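Speaker notes – "The Things Drawer: How Small Offices Lose Their Supplies"
Normunds Tamošiūnaitė
November 11, 2021
Time: 20 minutes plus questions

Opening (slide 1)

Good afternoon. Thank you for coming after lunch, I know it is the difficult hour.

My name is Normunds and I work as office coordinator at Petek. We are a translation company with two floors. Before this I was at Grusance, which was much bigger, and there I was responsible for the supply room. So most of my working life I have been the person whom people ask where the scissors are.

Today I want to speak about shared supplies. I do not mean the buying of them. Buying is easy and there are many good talks about it. I mean what happens between the moment when the box arrives and the moment when someone says "we have no tape."

(Pause. Let people sit down at the back.)

Slide 2 – What we believed at Petek

When I came to Petek, the general opinion was that people take things home. My manager believed this, and the accountant believed it very strongly. Each season we ordered again the same staplers, the same tape, the same markers.

I asked permission to look before we ordered. For one afternoon I opened every drawer on both floors, with the people present and agreeing, of course. Please note this if you want to do the same. Never open a drawer when the person is away. It will cost you more trust than a stapler is worth.

We found nearly everything. The supplies had not left the building. They had gone into drawers, under monitors, behind the printer, into the meeting room cabinet where the old telephone is kept. One colleague had 6 pairs of scissors and was very surprised by it. She had borrowed each one in a hurry and each time she had meant to bring it back.

(Do not say her name. She may be in the room.)

Slide 3 – Two kinds of object

I would like to offer a simple division which helped me. There are objects which are used up, and there are objects which travel.

Paper, envelopes, sticky notes and staples are used up. You can count them, and when the number goes down you order more. For these objects a closed cabinet and a list on the door is enough.

Scissors, hole punches, tape dispensers, long rulers and the good stapler are objects which travel. They do not become fewer, they only become hard to find. If you treat them like paper and order again each time, you will have a full building and an empty shelf. This was exactly our situation.

The tape dispenser is a special case, as it belongs to both groups. The body travels and the roll is used up. Quite often a dispenser is given up for lost when it is only without a roll, and someone has pushed it to the back of a drawer. 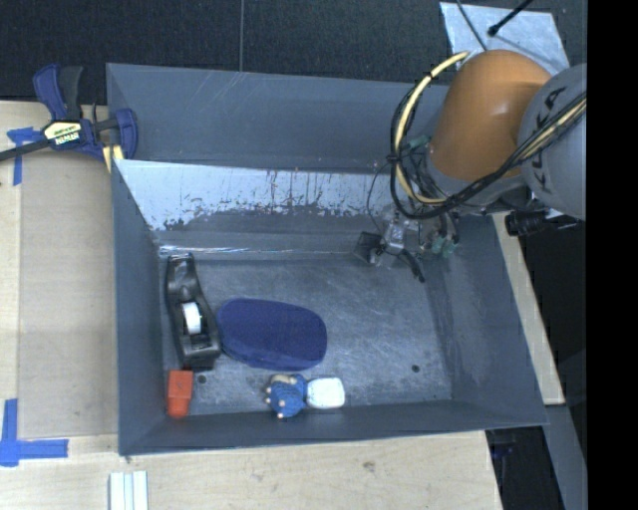 Tape dispenser with its roll in place, in a gray bin.

For this reason our first rule was very modest. A dispenser never goes back without a roll. If you finish the tape, you put the new one in. We keep the new rolls directly next to the dispensers and not in the paper cabinet, which is on the other floor.

I am a little ashamed to say how much this one rule changed. The complaints about tape stopped in November and they have not returned.

(Drink water.)

Slide 4 – Why labels did not help us

Many of you will think now of labels, and I thought of them also. At Grusance we had a label maker and we labeled everything, including, for a short time, the label maker.

The difficulty is that a label tells you what the thing is, and people already know what a stapler is. What they do not know is where it lives. "Stapler" is a weak label. "Second floor, window shelf" is a strong one. When someone finds that object on the wrong desk, he or she can bring it home without asking anybody.

So if you use labels, please write the address and leave out the name. Use big letters. Put the label on the top side, where the hand does not rub it away.

We tried also colors, one for each floor. It worked well for the people who had been at the meeting where the colors were explained. New colleagues did not know the system, and I was too slow in telling them. I do not say that colors are bad, only that they must be explained again for each new person.

Slide 5 – The open container

Our second change was to take the traveling objects out of the drawers completely. We put one open container on each floor, in a place where people pass anyway. For us it is near the printer.

Some points from experience:

It must have no lid. With a lid, people put things on top of it.

It must be wide and not very deep. In our first container the small things went to the bottom, and people turned over everything to find an eraser. The erasers and clips now have their own tray.

It must not be too big. A big container attracts objects which have no home. After some weeks we had in ours an umbrella, a charger for a telephone which no one owned, and a birthday candle. I empty it of guests at the end of each month and I place the guests on the kitchen table. What stays on the table for a week, I give away.

It must be allowed to look untidy. This was hard for me. I like when things are in rows. But if I arrange it too beautifully, people become afraid to touch it, and they begin again to keep a private pair of scissors.

(If time is short, skip the next slide and go to the costs.)

Slide 6 – The private pair of scissors

I want to say a word in defense of the colleague who hides scissors. In almost every case this person was once in a hurry, perhaps with a courier waiting at the door, and did not find any. After such a day you keep your own. It is a reasonable decision.

You cannot change this with a stern email. I have written such an email, and I received two answers, both of them jokes. You change it by making sure that for a long time, whenever this person goes to the container, the scissors are there. Then one day the private pair comes back by itself. With us it took most of a winter.

If someone needs a tool all day, for example the colleague who prepares the bound copies, then give this person a tool of their own and write the name on it. Sharing is for things which we need for a moment.

Slide 7 – Costs

I promised my manager to show some numbers, so I will be short.

In the year before the change we ordered from Dedard, our supplier, more than 200 single items from the group which I call traveling objects. For an office of our size this is too much. In the year after it we ordered 20, and part of these were replacements for things which were truly broken.

The containers and trays cost less than one normal order. My own time was one afternoon for the search, and now a few minutes at the end of the month.

I must be fair and say that in this period many of us worked from home, so fewer people were using the supplies. I cannot separate these two effects. If somebody in the audience has a better method of comparison, I would be grateful to hear it.

Slide 8 – What did not work

The sign-out sheet. We hung a paper where you write your name when you take the hole punch. It had 2 entries, and one of them was mine.

The reminder by chat. We use a program called Zarex for internal messages, and I made there an automatic reminder to return things. People turned off the whole channel, and after this they missed also the message about the fire drill. Please be careful with automatic reminders.

The prize. I offered a cake to the floor with the fullest container. The first floor won by going upstairs and taking things from the second. The cake was good, but I have not repeated it.

Slide 9 – If you want to begin

Ask people to open their drawers with you. Be friendly and bring an empty box. Make no remarks about what you find.

Sort what you found into the two groups, used up and traveling.

Throw away what is broken. We kept a stapler with a bent arm for years out of politeness.

Choose the place for the container by watching where people walk. I chose ours first from the floor plan, and I chose wrongly. It stood in a corner which looked central on paper, and no one went there except to make phone calls.

Wait two months before you order anything which travels. Somebody will ask you for a new stapler in this time. Walk with them through the office first. In our case we usually found one before we reached the stairs.

(Questions. If someone asks about pens: we do not share pens. I tried at Grusance and I gave up. Everybody takes a handful from the cupboard and I order more.)

(Leave the handout at the door. Return the clicker to the organizer.)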